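Stitching trials back on at Pandarden after thread-tension fault is tracked down

The surgical robotics group at Pandarden has found the cause of the fault that stopped its suturing trials in December, and the answer is a small one with some big lessons in it. A single wrist cable was slipping by a hair under load, and the software was reading that slip as slack in the thread. So the robot did what it had been told to do with slack thread: it kept pulling.

Nobody was hurt, and no patient was anywhere near the work, which is all done on bench tissue. But a stitch tore out through the edge of a closed incision, and under the lab's own rules that means everything stops until the reason is known.

The failure came on trial 29, late in the afternoon. The two arms had gone through the same routine all day. One arm drives the curved needle, the other takes it on the far side, the thread is drawn through, and the knot goes down. Then a pull that should have ended at light tension carried on. The force alarm did sound, but it came nearly 2 seconds late, and by then the tissue had given way.

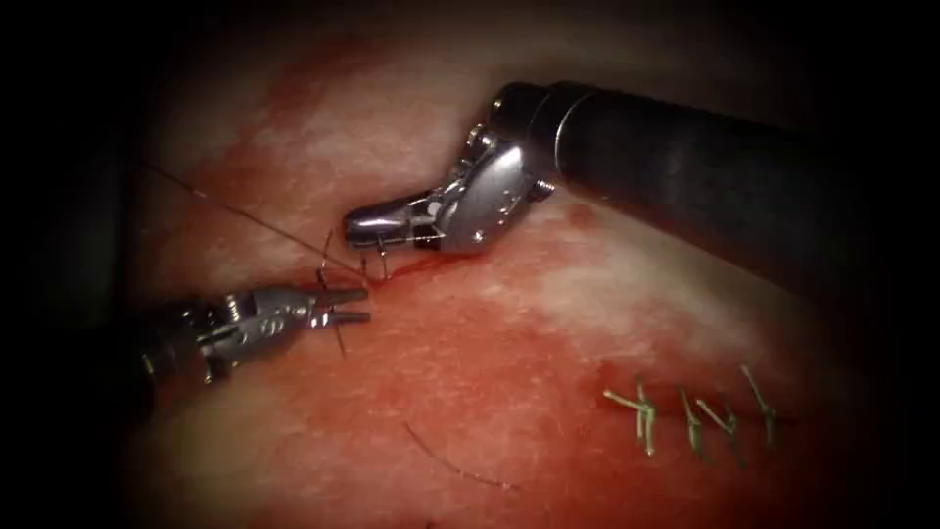
What makes this such a great piece of detective work is how well the fault had been hiding. The cable passed its morning check every time. It only slipped when the wrist was sharply bent and the jaws were closed on something, and the morning check is run with the wrist straight and the jaws empty! Bezawit Nigatu went back through the logs by hand and found 13 earlier pulls with the same signature, a tiny step in the joint reading with no matching change at the motor. None of them had been long enough to do damage, and none had tripped the alarm.

Once she knew the shape to look for, the rest moved fast. The team swapped the suspect wrist onto the other arm and the step went with it. They put a new wrist in its place and the step was gone. After that the old one was opened up, and there was the cable, worn flat along one short stretch where it runs over a pulley.

The wrists are made by Prolteda, which rates the cable for 3000 cycles. The worn one was well inside that figure, at least on paper. The catch is in what gets counted. The lab's counter logged a cycle each time an instrument was fitted and taken off again, while the cable feels every single bend. Tying one knot means a whole string of bends, many of them tight, so a busy day puts far more wear on the cable than the counter ever showed.

Aslak Eide has since rewritten the counter so it adds up joint travel, with extra weight for tight angles. It took him one evening, and it is already running on both arms. 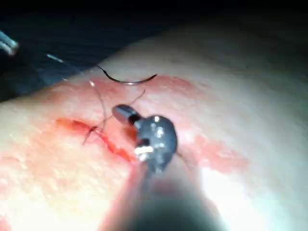

Declan Brunton was less ready to celebrate the cable and more interested in the alarm, saying that parts wear out in every machine ever built and that the late warning worried him far more. As he sees it, the software should never have been allowed to trust a single reading when it was holding thread under tension. He wants two separate measures of force, and a hard stop if they disagree even for a moment.

He is getting his wish. The new version, known in the lab as Lencho, compares the motor's effort with the joint reading the whole time a thread is being pulled. If the two drift apart, the arms hold still and a person at the console decides what happens next. They don't back away on their own, a point that was argued over at length. Backing away sounds safe until you remember that the needle may be halfway through the tissue.

There was a lively debate about the alarm sound, too. The old one was a soft double chime, easily lost under the noise of the room fans. Its replacement is so loud that Mitiku Tamiru asked for it to be turned down after the first morning, and was voted down. 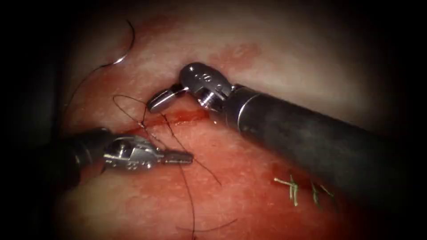 Two-arm suturing on bench tissue at Pandarden.

Trials restarted with a person's hand on the stop switch for every stitch, and that rule stays until the group has matched the number of trials it had logged before the fault. The morning check has changed as well. Each wrist is now bent to its limit and made to grip a test strip before any needle is loaded.

The group is sharing its logs with the team at Drundunton, which uses the same wrists on a different arm, and Dindo Quiambao is putting together a short write-up with the search script attached. Labs that want to run it on their own records can ask for a copy now.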